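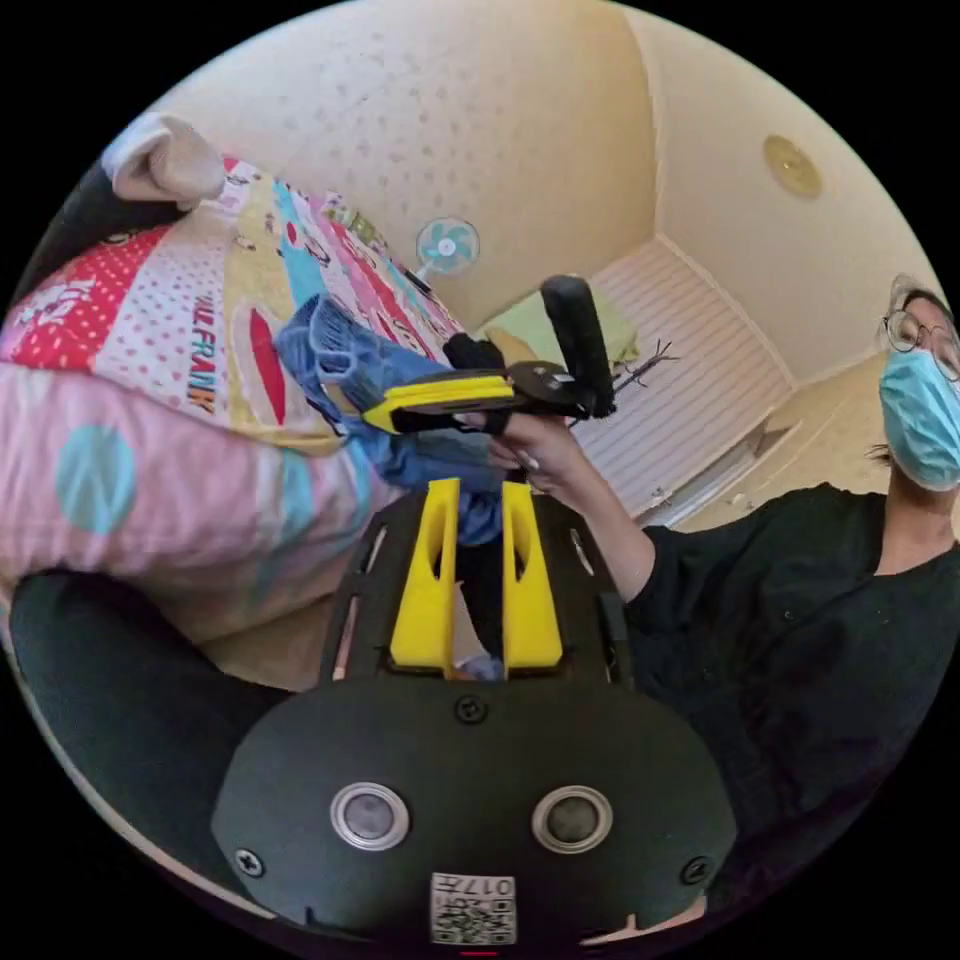 Handheld Gripper Sessions: Frequently Asked Questions
Prarar home recording program, operator rules

Who do these rules apply to?
Anyone recording household tasks with the paired handheld grippers, at the Nerkent site or in a home. Staff at Clustham follow the same rules, apart from the charging section, which they keep separately.

Do I need to read the whole Sarmiento guide first?
Read chapter 3 before your first session. It covers grip, speed and stopping. The rest of the guide is for people who mount and repair the tools.

What should I wear?
Plain sleeves that end at the wrist and don't hang past it. No loose bracelets, scarves or lanyards. Glasses are fine. Tie back hair that falls forward past the chin. If you have a cold, or anyone in the home asks for it, wear a face mask for the full session.

Can someone else be in the room?
Yes, if they have signed the consent form. This includes people who only expect to have a foot or an arm in view. A person who has not signed must stay out of the room while recording is on. Children under 14 may not be in the room at all, signed form or not.

Do I have to tidy up before I start?
No. Leave furniture, bedding and everyday things where they are. Put away mail, medicine, ID cards, bank papers, family photos and any screen that shows a name or message. Brand names and lettering on bedding or clothes can stay.

How do I set out clothes for a folding task?
Drop the item on the bed or table and leave it as it lands. Don't smooth it out by hand first. Use one item at a time. Check pockets for coins and pins before you begin.

Which items are not allowed?
Underwear, anything wet, anything with a needle or open pin in it, and anything weighing more than 900 grams. Heavy coats and full-size comforters are over the limit. The bed's own cover can stay on while you work on top of it, but don't grip it as a task item.

Can I use my fingers to help?
No. Both hands stay on the grippers from the start tone to the end tone. If the cloth slips or bunches up, fix it with the jaws. If you can't fix it, stop and mark the take as failed. Failed takes are kept and you are paid for them.

How fast should I move?
At the pace you would use to show somebody a task for the first time. Do not jerk the tool or turn it quickly at the wrist. Close the jaws fully before lifting, and open them fully before moving away.

How close can the two grippers get?
They may work on the same item and may come near each other. They should not touch. If the jaws knock together, stop, look at both sets of fingers for chips or bends, and write it in the log.

What about the code label on the gripper?
Keep it clean and uncovered. Do not peel it, tape over it or write on it. Copy its number into the session sheet before the first take. If a label is damaged, the tool is out of use until it gets a new one.

Should I turn fans and lights off?
Turn off any fan that moves the cloth or blows toward the work area. Lights can be on or off, but pick one and leave it that way for the whole session. The same goes for shutters and curtains.

Can I sit down?
You may stand, kneel or sit. Push chairs back far enough that neither elbow hits them. Don't change position in the middle of a take.

How long is a session?
No more than 39 takes. Stop sooner if your hands or wrists are sore. Put both tools down between takes, on a flat surface, with the fingers facing away from the edge.

When do I have to stop right away?
If a jaw will not open, a screw is loose, the body feels hot, a pet comes into the room, or anyone asks you to stop. You don't need to finish the take.

Can I ask for a recording to be deleted?
Yes. Anyone who signed the form for that room can ask, and does not have to say why. Send the session number to the Prarar desk. Requests are handled in the order they come in, and the take is held back from use in the meantime.

When do these rules change?
They are reviewed every April. Changes made between reviews are posted at the top of the session sheet.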